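Ticket 512 — laundry bag split in the elevator, pink dye worry
Status: open
Building: Tirau, car 4
Sent to: Asden resident help

Hi again! Following up on my own ticket because the form only gave me 300 characters last time and I ran out halfway through the story.

So the bottom seam of my laundry bag gave out on the ride down to the basement and everything landed on the elevator floor. It's the gray marble-pattern one, and I know it gets mopped in the morning, so my first question is what goes in the mop water. I have a lavender T-shirt with white printing on it and I'd hate for it to pick up something that reacts with detergent.

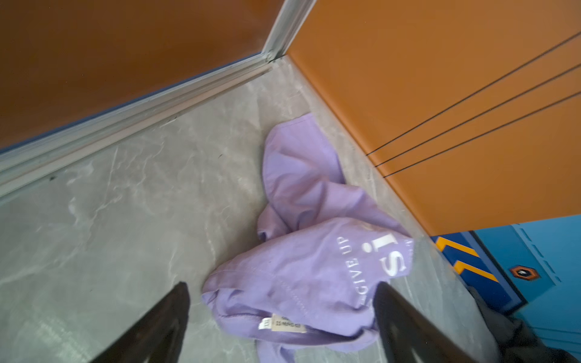
I did check the Bremeck site before bugging you (they make the washers, right?) and it only says to rinse anything that's touched floor cleaner. Fine, but rinse on what? The machines downstairs don't have a rinse-only button that I can find. I tried holding Start for 5 seconds like the sticker says and it just beeped at me and went into a normal cycle — empty, luckily.

Second thing, the colors. The lavender shirt and a big pink piece with cartoon animal heads all over it were in the same bag, and the pink one has never been washed.
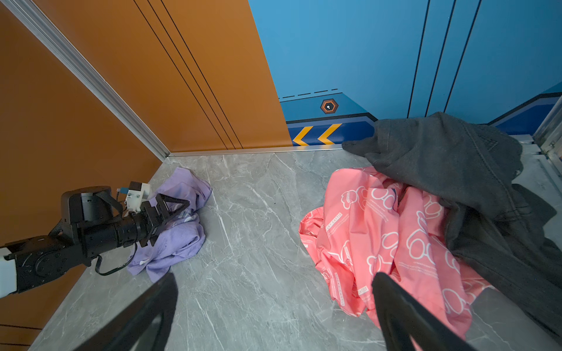 Somebody at the front desk told me cold water and a color catcher sheet would do it. I'd believe that, except the vending machine only has dryer sheets. Can you restock it? I'd happily buy a whole box.

Update, 4 p.m.: got the rinse to work! You have to turn the dial to Off first, then hold Start, and the sticker leaves that part out. Please fix the sticker. 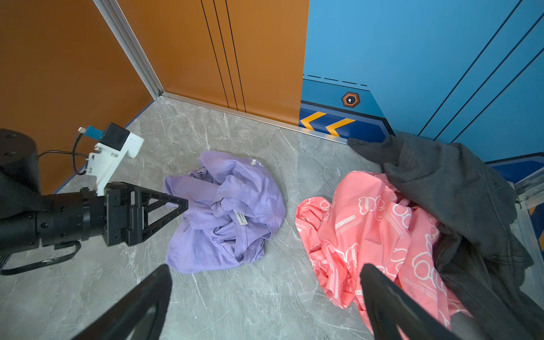 Still not sure about the dark gray one. I'm leaning toward washing it alone, even if that means paying for another load, but if your Rautiainen detergent pods are okay for darks and pastels together I'll take the cheap route. Also, is there a lost and found for laundry? I think I'm down a sock.

Reply here or leave a note in my mailbox, either one works. Thanks!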